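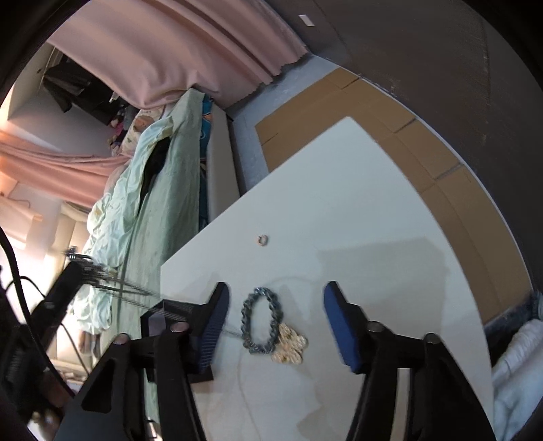

Fig. 4.1 A chain bracelet, a finer chain, a flower-shaped piece and a small ring on a white work surface.

Chapter 4
Chains, Beads and Rings: Sorting a Mixed Lot

Tip a jar of old jewelry onto a table and you have one of the best lessons in this whole book in front of you. I mean that! Chapters 1 through 3 dealt with single pieces, one at a time, on a clean cloth. From now on the pieces come to you the way they come to every repair bench and thrift counter, all mixed up, heavy with light, metal with thread, and you have to make sense of them before you can mend, clean or price anything.

Look again at Fig. 4.1. The bracelet has thick, interlocking links, and you could pick it up with your eyes closed. The fine chain beside it is a different animal. It lies flat, it hides against a pale surface, and it will slip under anything you set down near it. The open-textured flower needs different handling again, and its scalloped edges are just the sort of thing a stray link loves to catch on. Learning to see these differences quickly is what this chapter is for, and it's a lot of fun once your eye gets going.

What you will learn

By the end of the chapter you should be able to name the common chain types by sight, free a knotted chain without stretching it, and fill out a sorting sheet for a mixed lot. You will also practice on the Pandari lot, a set of 28 pieces that we will follow all the way to Chapter 7.

4.1 Start with a clear surface

Use a plain, light-colored table and put away everything you don't need. White is my favorite. Dark beads show up beautifully on it, and so do most gold-toned findings. Silver is harder (fine silver chain on white can almost vanish), so keep a sheet of dark paper handy and slide it under the piece when you want to study a clasp.

Give yourself space! Beginners tend to work in one corner with everything heaped together. Spread out. Keep the middle for the piece in your hands, and choose one side for finished pieces and the other for pieces still waiting. The layout we use is the Multach layout, and there is a full-size plan of it at the back of the book.

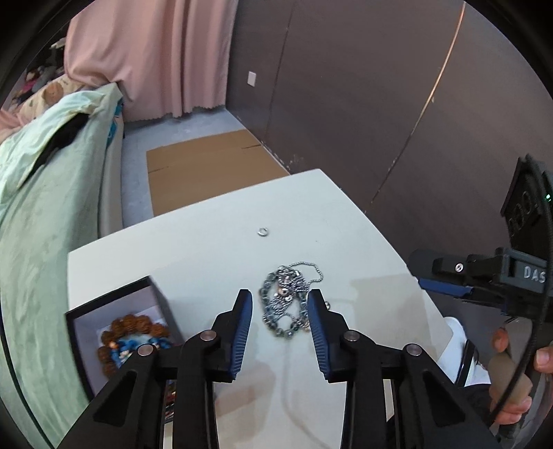

Tangles are where most people lose patience, and they are my favorite part of the job. The first rule is to take away whatever isn't part of the knot. Rings come out first, then single beads, then anything stiff enough to lift clear. In a lot like this one, the small silver ring can sit by itself farther up the table while you deal with the silver chains, which are heaped on a bracelet of gray-green beads. Next, find a loose loop. The ball chain curving out on the right is a lovely place to begin, as it can be followed back into the pile with a fingertip. Never pull. Push slack toward the knot and let it open.

Beaded bracelets need a gentler hand than chain. Lift them from underneath, with the whole loop supported, and set them in a shallow open box where they can rest in a curve. Check the cord between the beads for fraying before you do anything else with them.

Try it yourself 4.1

Lay 19 pieces of mixed jewelry on a table. Sort them by type first, then sort the same pieces by material, and write down which pieces changed groups. Compare your sheet with a partner's - you will be surprised how often you disagree, and the disagreements make a great discussion.

Related chapters
Chapter 3: Clasps and Closures
Chapter 5: Cleaning Without Harm
Chapter 6: The Nnaji Sorting Sheet
Appendix B: Multach Layout, Full Size

Reader comments (2)

beadbox_lane
Used the push-don't-pull method on a rope chain I had given up on. Took me a whole evening but it's free, and I'm wearing it now.

tinroof
Is the Pandari lot list available to print? I'd like my class to have it before we start in September.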